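7 Jul 2021
Flistus small-cell bench, C-band radio integration

Second pass on the Festico radio unit with the Rudd baseband card. Firmware on the radio is still the April build. Asked Ladier for the newer one, no reply yet.

Sync

PTP lock took 14 minutes from cold start, against 5 on the older unit. Swapped the fiber jumper, then the SFP. No change with either. Moved the grandmaster feed to port 2 and lock time dropped to match the older unit. Port 1 on the switch is now taped over. Do not use it for timing until the config has been compared line by line with port 2.

Transmit

Ran the downlink test model at reduced power into the dummy load. EVM inside limits on all carriers except the top one, which drifts once the heat sink warms up. Output power held steady through the same period, so the PA bias table is not the first suspect. Logged 25 sweeps to the shared drive under the radio serial number.

Adjacent channel leakage repeated well between sweeps. The lower side is slightly worse than the upper, same as last pass.
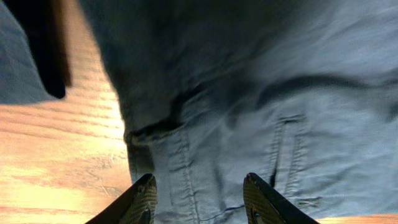
Fronthaul

Late packets on the uplink side whenever the second antenna carrier is enabled. The receive window on the Rudd card is at the default. Widened it one step and the late count went to zero, at the cost of some latency margin. Left it there for now.

To do
Repeat the top carrier EVM with the fan tray at full speed.
Diff the switch config, port 1 against port 2.
Chase Ladier for firmware and release notes.
Recalibrate the power sensor before the next transmit run.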